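首页 > 问答社区 > 零售经营 > 便利店与小超市 | 最新提问 | 待回答 | 精华 | 登录

零售行业协会的会员年费值不值得交?一家小店的疑问

提问者:Umesh Garg
发布于 2020-03-02

先说情况。我在城边上开一家小店,不到一百平方,卖饮料、零食、日用杂货,也卖一点杯子、托盘之类的家居小件。店是自己的,雇了两个人,我太太管账。开了这么些年,从来没加入过什么协会,也没觉得少了什么。

上个月有个自称区域代表的人来店里,说他们是独立零售商的联合会,专门替我们这种小店说话。他留了一本小册子,封面很漂亮,翻开里面大半是会长的照片和讲话。会员年费是356元一个月,按年一次付清。我问他为什么按月报价却要按年收,他说这样听起来容易理解。我倒觉得这样听起来便宜。

他讲的好处,我记下来的有这些:

一是集体采购。协会跟Dolell和Muson两家批发商谈了会员价,说平均能省下不少。我问“平均”是拿什么比出来的,是比标价,还是比我现在的进货价?他说要看品类。我再问能不能先看一眼会员价目表,他说入会以后在后台可以看。

二是政策方面。他说协会在上面“有声音”,去年有个陈列规定就是他们争取下来才改松的。我回去查了半天,那条规定确实改了,但征求意见的时候提意见的单位有一长串,谁的话起了作用,我看不出来。

三是培训和年会。年会在六月,会员有折扣,但路费食宿自理。我这种店,我走三天就得关三天门,折扣打得再低也没用。

四是法律咨询热线。这一条我有点心动,去年跟房东为了卷帘门维修的事扯了很久。可是合同里写的是“每年提供适量咨询”,适量是多少,代表也说不清。

我还问他现在有多少会员。他说“92%的会员续费”。我问的是多少人,他回答的是百分比。再问一遍,还是百分比。92%听着很高,可如果合同是自动续费的,这个数字就没什么意思了。我翻到背面,果然有自动续约条款,要提前五个星期书面通知才能退。

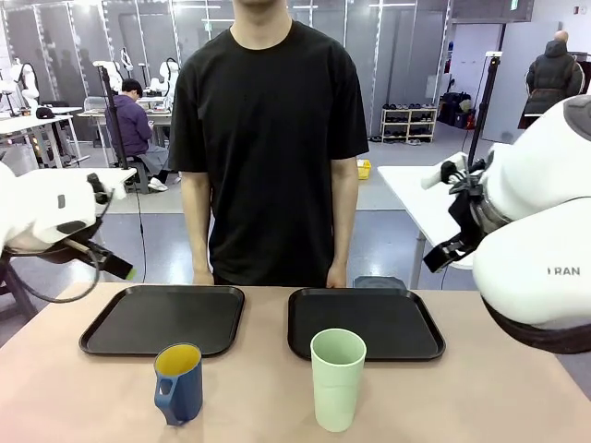
Gemma Bassi插了一句:自动续约那条先别急着跳过去,你再看看书面通知是寄到哪里,有的合同要求挂号信寄到总部,发给本地代表的邮件不算数。

谢谢提醒,我刚才又翻了,写的是“寄至协会注册地址”,册子上偏偏没有印注册地址,只有一个服务电话。

所以我想问的是:有没有真正交过钱的小店主,能说说一年下来到底省了多少、用上了什么?我不想听“抱团取暖”这种话,想听数字和具体的事。另外,如果不加入,有没有别的办法拿到差不多的进货价?还有,协会说的那些政策游说,不是会员的店是不是照样受益?如果照样受益,我为什么要出这份钱?

补充:有人私信问是哪家协会,我先不说名字,免得变成骂战。也请不要私信给我推荐“更好的协会”,已经收到三条了。

——————

Gemma Bassi

我交过两年,去年退的。不是你说的那家,但套路差不多,说说我的账。

先讲采购。我入会之前在Muson拿货,是老客户,已经有一个谈下来的折扣。入会之后才知道,会员价和老客户价不能叠加,只能选一个。我逐项比过,软饮那一块会员价低一点,纸品持平,糖果反倒是我自己谈的价更低。一年算下来,软饮省出来的钱刚好够交大半年的会费。也就是说,单看采购我是亏的。如果你现在完全是按标价进货,那结果可能不一样,所以你那个问题问得很对,一定要问清楚是跟什么比。

还有一点册子上一般不会写:会员价常常有起订量。Dolell那边有一档价格要整托盘起订,我的后仓放不下,最后是跟隔壁街一家店合着买的。既然都能合着买了,要不要协会其实差别不大。我们退会以后还是一起下单,批发商照样给了接近的价钱,只是要自己开口去谈,谈了三次才谈下来。

看价目表的事,你别接受“入会后可见”。你让他打印一张,日期写上,把你销量最大的二十个单品的会员价填进去。愿意给的,至少心里有底;不愿意给的,你也就知道答案了。我当时没这么做,是我自己的问题。

法律热线我用过两次。头一次问的是员工加班的事,对方讲得挺清楚,二十分钟解决,这一次我觉得值。第二次问租约,对方说租约属于“专项服务”,要另外收费,可以给会员打折。你那个卷帘门的事,我猜多半会归到这一类。入会前把你最想问的那个问题直接拿出来,问他这个算不算在内,让他书面回复。

游说这块,我的看法可能得罪人。非会员当然也受益,规定改了是对所有店改的,总不能只让会员松一松。按道理说,大家都不交钱就没人去说话了,这个道理我承认。但我翻过我们那家协会公开的年度报告,支出里最大的几项是人员和会议,政策工作单独列出来的数目很小。要是他们能拿出一份提交过的意见书,写明哪一条、哪一天交的、最后改成了什么样,我会更愿意掏钱。我要过,给我的是一篇会长专访。

退会过程也讲一下。我提前两个月寄了挂号信,留了回执,结果账上还是扣了下一年的钱。打电话过去,说系统没更新。退款拖到第五次去催才到账。所以不管你入不入,绝对不要签自动扣款,宁可每年自己去转账。

不全是坏话。我在他们的区域聚会上认识了几个同行,现在有事还会互相问,比热线快。只是这种聚会后来我发现非会员交个茶水钱也能进。

——————

Mohammed便利

楼主想太多了。一个月三百多块,少抽几包烟的事。我们店入了好几年,门口贴个会员牌子,客人看着也正规。采购省多少没细算过,反正有省。年会去过一回,吃得不错,还抽中一台小冰箱。做生意要看长远,不要什么都抠那么细。

 Umesh Garg 回复:您说有省,能不能说一两个品类?哪怕一个大概的价格也行。另外我不抽烟。

 Mohammed便利 回复:这个要回去翻单子,最近忙,有空再说。

——————

老街杂货

补几句技术性的。

一、先分清楚这个联合会登记的是什么性质。有的是正经登记的社会团体,有章程,有理事会,账目要接受检查;有的其实是一家公司,名字里带“联合”两个字而已。性质不同,你交的钱叫法也不同,一个是会费,一个是服务费。开出来的票据一看就知道,让他先给你看一张往年的票据样张。要是说“票据统一后补”,我就不往下谈了。

二、问清楚协会跟批发商之间有没有返点。我见过的做法是批发商按会员的采购额给协会返一笔,这本身不一定有问题,但他给你推荐哪家,就不能当成中立的意见来听。章程或者年报里应该有披露,没有就直接问。我问过一家,对方说这是商业机密,那我就当作有。

三、关于不入会怎么拿价。我用的办法比较笨:每个季度把销量前几十名的单品列成表,同时发给三家批发商报价,写明我会按总价选主供货商。头一回没人当真,第二回就有人打电话来了。Huner那套进销存软件可以直接导出这张表,不用它的话,拿表格自己拉也就一个下午。缺点是你得真的换过一次供货商,人家才信你。换的那个月会很乱,送货时间全变了,我有两天门口没有牛奶。

四、“92%续费”这个数,你可以反过来问:扣掉自动续约的,主动续费的有多少?入会满三年的还剩多少?能不能介绍两家跟你面积差不多的会员店,名字由你从名单里随便挑?他挑给你的不算,肯定是最满意的那几家。

五、不同意楼上说的牌子有用。我在这条街上几乎二十年,没有一个客人问过我是哪个协会的。问得最多的是能不能代收快递。

至于到底值不值,你店里如果一个月进货额不大,我倾向于先不入,拿这笔钱去请一个懂租约的人把你的合同看一遍。你提到的卷帘门,关键在租约里维修责任那一条怎么写的,跟你是不是会员没有关系。

 Gemma Bassi 回复:第四条同意。不过名单不一定肯给,我们那家以隐私为由拒绝了。可以看门口贴牌子的店,自己走进去问。

 Umesh Garg 回复:我今天打了服务电话,要注册地址和二十个单品的会员价。对方说会请区域代表联系我。票据样张也一并要了。等有了书面的东西我再贴上来,在这之前不签。

——————

相关问题
批发商改了起订量,小店能不能不接受?
两家店合伙下单,发票怎么开
房东不肯修卷帘门,租约里该看哪一条
代收快递占地方,要不要继续做
进销存软件换过一次之后旧数据怎么办
参加行业年会的费用能不能入账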